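Why do astronauts float?

Watch any video from a space station and you will see people drifting from room to room, hair sticking up, pens hanging in the air. Many people think this happens because there is no gravity in space. There is plenty of gravity up there. At the height where space stations fly, Earth pulls nearly as hard as it does on your street.

So why does everything float? The answer is falling.

Throw a ball straight ahead. It goes forward, but it also drops, and soon it hits the grass. Throw it harder and it lands farther away. Now picture throwing it so hard that, as it falls, the round Earth curves away underneath it. The ball keeps falling and never reaches the ground. We call this being in orbit.

A space station is doing the same thing. It is falling around the Earth, and so is everyone inside it. They all fall together at the same speed, so nothing presses the astronauts against the floor. They feel as if they weigh nothing. Scientists call this microgravity.

You can feel a little of it yourself. Jump off a low step. For the short time you are in the air, your feet have nothing pushing up on them. An astronaut has that feeling all day and all night. 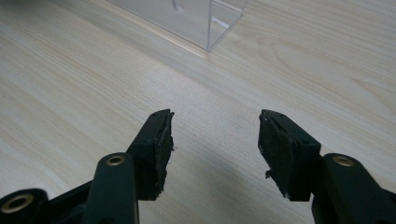 Helmi Koivisto wrote in to ask what happens if an astronaut cries, and whether the tears would float away. Mostly they don't. Water likes to stick to itself and to skin, so the tears make a wobbly blob near the eye. The astronaut has to wipe it off with a cloth.

Everyday jobs change too. Astronauts sleep in bags fixed to the wall so they don't bump into things. They eat tortillas more often than bread, as crumbs can drift into machines or eyes. Drinks come in pouches with straws.

Living this way is hard on the body. Muscles and bones get weaker when they don't have to hold you up. To stay strong, astronauts exercise for a couple of hours a day, strapped to a treadmill or pulling against a machine.

Try this at home

Ask an adult to help you poke a small hole near the bottom of a paper cup. Go outside, cover the hole with your finger and fill the cup with water. Take your finger away and the water squirts out. Fill it again, hold it up high and let go. While the cup is falling, the water stops coming out of the hole. The cup and the water are falling together, like the station and its crew.

Words to know

Gravity: the pull between things that have mass, such as you and the Earth.
Orbit: the path something follows as it falls around a planet, a moon or a star.
Microgravity: the nearly weightless feeling of falling all the time.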